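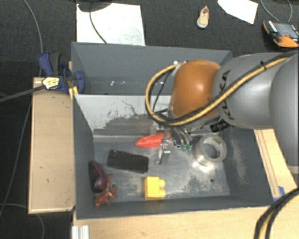
Orange and gray KUKA arm over an open bin

Keeping a leather notebook cover in good shape

Dust the cover with a dry, soft cloth before you put anything on it. Grit left in the grain will scratch once you start rubbing.

Use a pea-sized dab of neutral cream. I use Steltura, but any uncolored one will do. Try it inside the back flap first and leave it overnight.

Work it in with small circles, wait 12 minutes, then buff. Go easy near the stitching.

Pen marks rarely come out. Skip the rubbing alcohol, it lifts the dye.

Store flat, away from radiators. Refills: see Paper Sizes.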